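How Does a Robot Know Where the Road Is?

You know what a road looks like. You have known since you were very small, and you never had to sit a test on it. A robot starts out knowing nothing at all. Hand it a picture and it sees a big grid of numbers, one little bunch for every dot of colour. Somewhere in those numbers is a road. Good luck, robot.

Finding it is a job for software, the list of instructions a computer follows. The robot on this page is called Votier, and its software has to answer the same question over and over: which bits can I drive on? 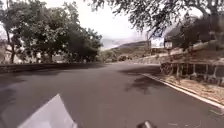

Road, shadow, kerb, dirt. Which of these would you drive on?

The shadows are a nuisance. A dark patch on the ground might be shade, or it might be a hole, and to a computer both are just darker numbers. Early on, Votier's software was terrified of trees. It would stop politely in front of a shadow and wait for it to go away.

So the people who write the software show it pictures of roads – 2,188 of them so far – with the road coloured in by hand. Yes, grown-ups get paid for colouring in. Bit by bit the software gets better at guessing.

Lines are a great help. Two yellow ones running along the edge of a road are like a very long hint. 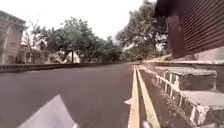
Yellow lines on the right, and stone steps beside them.

Steps are a different matter. Votier has wheels, and wheels and steps have never been friends. The software marks anything like that as "keep off" and plans a path that stays well to the side.
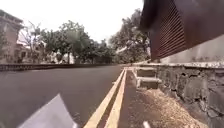
Words by Nuria Esteban. Science checked by Percy Henao

Planning works a bit like choosing your way across a playground. The software imagines 20 different paths, gives each one a score, and picks the best. Near a wall? Lose points. Nice and smooth? Gain points. Then it moves a tiny bit, looks again and starts the whole thing over. It never gets bored, poor thing.

What about a road with no painted lines? Then the software has to use other clues, such as walls and the place where the grey stops.

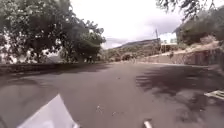 No lines here, and a bend coming up.

TRY IT YOURSELF
Draw a road with a bend in it. Add 3 shadows and a puddle. Now colour in only the parts a robot should drive on, and ask a friend to do the same without peeking. If your answers don't match, you have found out why Votier's software needs so many pictures.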